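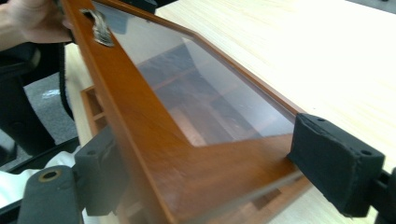 Gripper lets go of box lid before it is closed — anyone else?

Started by mlemma, 2/22/20
Reading time: 2 minutes

mlemma
Hello all. I need advice about a fault that I cannot repeat when I want to.

We work with a two-finger gripper on wooden display boxes, the kind with compartments and a clear panel in the lid. The job is simple: take the lid by its frame, bring it down onto the base, release. The controller is from Clullesov and the fingers are printed black blocks that we made ourselves.

Yesterday the fingers opened while the lid was still above the base. The lid fell, the panel cracked at one corner, and my colleague had his hand on the other side of the frame. He has a bruised finger, nothing more, but I did not sleep very well. The log shows 1598 closings and 2 early releases, both in the same week. Force limit is 60 percent.

What should I check first?

tolvane
Is the lid varnished? Glossy wood and hard printed plastic is a bad pair. I would guess that the lid slipped, the fingers closed a little more, and your software read this as "object lost" and opened. Ours did the same with picture frames. Glue thin rubber on the finger tips and try again.

mlemma
Yes, very smooth and glossy. But the fingers opened wide, I saw it myself. If it was only slipping, I think they would close.

tolvane
They would close first and then open, if the recovery routine is on. It happens faster than you can see. Look at the position log, not at the gripper.

kestrel_r
I don't agree that this is a rubber question. A man had his fingers on the lid when the gripper let go. Why is a hand there while the machine has power to move? Before any other test I would take the hand out of the job.

mlemma
The hand steadies the far side. The lid is wide and we hold it close to one corner, so it turns in the grip without help. There is also a metal clasp or handle on the rail, and it is better not to press there.

kestrel_r
Then make a support for that side, or hold the lid in the middle of the rail. I understand that it costs time. At Ouazzani we had a rule that two-person handling with a powered gripper must have a hold button, and when you let go of the button everything freezes with the grip kept. People complained for a month and after that they stopped.

dunmore
Freeze with the grip kept is also not always safe! If a finger is caught between the lid and the base, I want it to open. You can't write one rule for both cases.

kestrel_r
Fair point. For a pinch you need a manual release that the person can reach with the free hand. My opinion is still that a sudden opening must never be the default answer to an error.

tolvane
+1 to that. mlemma, in the Clullesov settings there is a line called "loss action". From the factory it is set to open. Change it to hold.

mlemma
I found it. It was set to open, and the loss timer was 900 milliseconds. In the log, both times, the finger position changes by a very small step and then the full opening comes exactly when the timer ends. So tolvane was right about the slip, and I must say sorry for my doubt.

I changed it to hold. My colleague doesn't put his hand there for now, and we made a simple foam block for the far side. I also ordered rubber sheet from Flovalix.

dunmore
Did you check the finger screws too? On printed fingers the holes get bigger after many cycles and then the block tilts a little under load. It looks the same as a slip in the log.

mlemma
Not yet. I will take both fingers off and measure the holes. If they are worn I will post the numbers.

kestrel_r
And please write down the bruise as an incident, even if he says it is nothing.

mlemma
It is written, he signed it this morning.
— Mesfin Lemma

Lalow Automation Forum | Contact | Copyright Lalow | Back to top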